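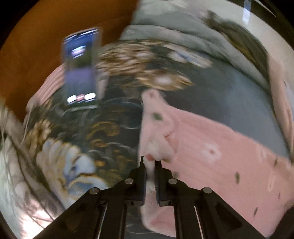

ピンクのプリント生地

遺品の衣類を台帳に記録し、形見分けに回すまでの手順

対象と前提

本ページは、故人の衣類・布製品を遺族が自分たちで記録し、分類し、引き渡すまでの作業手順をまとめたものである。貴金属、書類、写真、家具は対象に含めない。相続財産としての評価が必要になりうる品(高額の和服、毛皮、作家物の織物など)が混じっている場合は、該当品に手を付けず、先に遺産の分け方について相続人の間で確認を済ませておくこと。相続放棄を検討している相続人がいる場合も、処分を伴う工程(手順7以降)には進まず、専門家に相談する。

記入例の人名と品番は、Rumurportの住宅で行った整理の台帳から、遺族の了解を得て抜き出した。作業責任者はHeather Semple、記録担当はFerdinand Baumgartnerである。

用意するもの

・台帳(表計算ソフト、または罫線入りのノート)
・荷札(紐付き、紙製)
・鉛筆(2B程度)
・中性紙の薄葉紙
・蓋付きの箱
・大判の無地シーツ
・綿手袋
・巻尺
・記録用のカメラまたはスマートフォン

荷札を布に留めるときは紐を使う。安全ピン、ホチキス、粘着テープは使わない。ボールペンと油性ペンは作業場所に持ち込まない。

手順1 着手の時期を決める

開始日は、主だった親族の同意が得られた後に設定する。仏式で葬儀を行った家では四十九日の法要を区切りにする例が多いが、決まりではない。賃貸住宅で明渡し期限がある場合は、期限から逆算して日程を組む。期限が迫っていて分類まで終えられないときは、手順4までを現地で行い、残りは保管場所に移してから続ける。

同意は書面でなくてもよいが、誰が、いつ、どの範囲について同意したかを台帳の先頭ページに書いておく。範囲の書き方は「寝室の洋服だんすと押入れ上段」のように場所で示す。「古い服」「普段着」という書き方は人によって解釈が分かれるため避ける。

手順2 役割を割り当てる

必要な役割は次のとおり。

出し手:収納から衣類を取り出し、作業台に置く。
記録係:品番を付け、台帳に記入する。
撮影係:品番の荷札と衣類を一緒に撮影する。

人数が足りない場合は記録係と撮影係を兼ねてよい。出し手と記録係は兼ねない。一人で作業せざるをえない場合は、一つの引き出しの中身をすべて作業台に移してから記録に入り、記録が終わるまで次の引き出しを開けない。

残す・残さないの判断はこの段階では行わない。判断に関する会話が始まったときは、備考欄に「要協議」と書いて次の品に移る。

手順3 ポケットと縫い代を確認する

記録の前に、すべての衣類について次の箇所を確認する。

・外ポケット、内ポケット
・裏地のほつれた部分
・帯、ベルトの内側
・帽子の汗止めの内側
・丸めた靴下、たたんだハンカチの間
・バッグの底板の下

現金、切手、鍵、手紙、薬が出てきた場合は、衣類とは別の封筒に入れ、封筒の表に発見箇所の品番を書く。現金は二人で金額を確認し、両名が封筒に署名する。薬は服用せず、調剤薬局に処分方法を問い合わせる。

針や刃物が残っている可能性があるため、裁縫箱と一緒にしまわれていた布類には素手を差し込まない。シーツの上で端から広げる。

手順4 品番を付けて記録する

品番は、収納場所の記号、通し番号の順に組む。記号はアルファベット一文字とし、部屋の見取図に同じ記号を書き込んでおく。

例:
A-1 寝室・洋服だんす左・上から一番目に取り出した品
C-41 廊下収納・中段・木綿の上掛け

通し番号は場所ごとに1から始める。飛ばした番号は欠番とし、後から別の品に割り当てない。二着で一組の品(上着とスカートなど)は同じ番号に枝番を付ける。着物と長襦袢は、一緒にたたまれていても別の番号とする。

台帳の列は次の構成とする。

列1 品番
列2 品名
列3 色・柄
列4 素材(表示がある場合のみ)
列5 寸法
列6 状態
列7 付属品
列8 希望者
列9 区分
列10 備考

素材は品質表示の記載をそのまま写す。表示がないときは「表示なし」とし、手触りから推定した素材名を書かない。列6の状態は、しみ、虫穴、変色、ほつれ、臭いの有無を書く。程度は「小」「中」「大」で示し、位置は着用時の左右で書く。

記入例を示す。

品番:B-3
品名:カーディガン
色・柄:灰、無地
素材:表示なし
寸法:着丈58cm、身幅49cm
状態:左袖口ほつれ(小)
付属品:共布の袋
希望者:Jeanie Laing
区分:未定
備考:袋の中に予備ボタンあり、付けたまま保管

撮影は一品につき全体を一枚、状態欄に記載した箇所をそれぞれ一枚とする。荷札の文字が読める大きさで写っていることを、その場で確認する。画像のファイル名は品番に統一し、二枚目以降は末尾に英小文字を付ける(B-3a、B-3b)。窓からの直射光が当たる位置では色が実物と異なって写るので、撮影台は窓から離す。

手順5 仮の区分を付ける

一つの部屋の記録が終わった時点で、列9に次のいずれかを記入する。

区分1 保存:遺族が手元に残す。
区分2 形見分け:親族、友人に渡す。
区分3 転用:仕立て直し、小物への加工に使う。
区分4 手放す:寄付、買取、廃棄のいずれか。
未定:判断を保留する。

未定の品には見直しの時期を必ず添える。Rumurportの例では、見直しを11月とし、それまでは区分4への変更を行わない取り決めにした。期限を過ぎても決まらない品は、自動的に区分1へ移す。区分4へ自動的に移す運用にすると、連絡の付かなかった親族との間で後日問題になりやすい。

制服、勲章の付いた衣服、団体から貸与された衣装は、区分を付ける前に返還義務の有無を発行元に照会する。

手順6 希望者を募る

台帳の写しと画像を、希望を聞く相手全員に同じ日に送る。送付先によって内容を変えない。送る前に、列10の備考から、手紙や現金の発見に関する記述を除いた写しを作る。

案内文には次の事項を入れる。

・希望を受け付ける期限
・一人が挙げられる品数の上限
・希望が重なったときの決め方
・送料の負担者
・受け取らなくても差し支えない旨

案内文の例:

「このたび、故人の衣類を整理いたしました。一覧をお送りしますので、お手元に置きたいとお思いの品がございましたら、品番でお知らせください。お一人3点まで承ります。ご希望が重なった品は、ご連絡のうえ相談して決めさせていただきます。送料は当方で負担いたします。ご希望がない場合、お返事には及びません。」

海外に住む相手には、日数に余裕を見て送る。Halldóra Þorgeirssonのように名前に特殊な文字を含む相手については、表計算ソフトと宅配伝票の両方で文字が正しく出るかを事前に試す。伝票の側で出ない文字があるときは、どの綴りで届くかを本人に確かめ、その綴りを台帳の備考に残す。

希望が重なった場合の決め方は、協議、抽選、続柄順のいずれかを事前に選び、途中で変更しない。抽選の場合は立会人を一人置く。

手順7 引き渡しの準備をする

洗濯するかどうかは受取人に尋ねてから決める。故人の匂いや着じわをそのまま残すことを望む人がいるためで、確認なしに洗うと元に戻せない。洗濯不要の回答があった品は、備考に「未洗のまま」と書き、袋にも同じ表示を付ける。

洗う場合は洗濯表示に従う。表示のない品は、目立たない縫い代に水で湿らせた白布を当て、色移りがないことを確かめてから進める。色移りがあった品は自宅では洗わず、専門店に持ち込む。完全に乾くまで箱に入れない。

たたむときは、折り目に薄葉紙を丸めて挟む。刺繍、箔、ビーズのある面は内側に折らない。箱に詰める順は重い品を下とし、蓋を押さえなければ閉まらない量を入れない。クリーニング店のビニール袋は外す。

発送には追跡番号の付く方法を使い、番号を台帳に書き加える。受取の連絡があったら列8の氏名の横に「受領」と記す。直接手渡すときは、渡した場所と立ち会った人を記す。

手順8 転用に回す品を切り分ける

区分3の品は、裁断前にもう一度、相続人全員に確認する。裁断後は元の形に戻せないため、この確認は口頭で済ませず、返信の残る方法で行う。

小物や膝掛けに加工する場合、一着から取れる布の大きさは縫い目の位置で決まる。身頃の背中側が最も広く取れ、袖と衿はつなぎ用になる。胸元の名前の刺繍やボタンを残したいときは、加工の依頼書に品番と該当箇所の画像を付ける。異なる衣類の布を合わせるときは、厚みと伸びの近いものを組にする。伸びる生地には薄手の接着芯を貼る。

残布は捨てずに返却してもらう。返却された布は、元の品番の荷札を付けて封筒に入れる。

手順9 手放す品を処理する

寄付先の受入条件は、発送の前に直接確認する。下着、名入りの品、しみのある品は受け付けない先が多い。条件に合わない品は自治体の区分に従って出す。

買取に出す場合は、査定の内訳を品番ごとに書面で受け取る。まとめて一式の金額しか出さない業者には依頼しない。その場での即決を求められた場合は断り、品物を渡さない。受け取った代金は、相続人の合意した方法で管理する。

廃棄する衣類から、氏名の入った札、会員章、クリーニングのタグを外す。寺社での供養を希望する場合は、布製品の受入の可否、持込みの日時、金属部品を外す必要の有無を先に問い合わせる。

手順10 保存する品を収める

区分1の品は、箱ごとに内容の一覧を作り、一部を箱の中、一部を台帳に綴じる。箱の外側には品番の範囲のみを書く。保管場所は床に直接触れない棚とし、外壁に面した押入れの奥と台所の隣は避ける。

防虫剤は一種類に限る。異なる成分の防虫剤を併用すると、溶けて布にしみを作ることがある。以前の防虫剤が残っている引き出しは、取り除いて風を通してから使う。

年に一度は箱を開け、折り目の位置をずらしてたたみ直す。点検日と点検者を箱内の一覧に書き足していく。

台帳の締め方

全品の列9が埋まり、未定がなくなった時点で台帳を締める。締めた台帳には、総点数、区分別の点数、締めた月、確認者の署名を入れる。Rumurportの例では総点数が315で、確認者はAlasdair Aitkenであった。欠番がある場合は、欠番の一覧を末尾に付け、総点数には含めない。

締めた後に新しい衣類が見つかったときは、元の台帳に書き足さず、追補の用紙を作る。品番は該当する場所の最後の番号の次から付ける。クリーニング店に預けたままの品、貸していた品が後から戻ることがあるので、預かり証と引換券は台帳と同じ封筒で保管する。

台帳と画像の写しは、作業責任者以外の相続人のうち一人にも渡しておく。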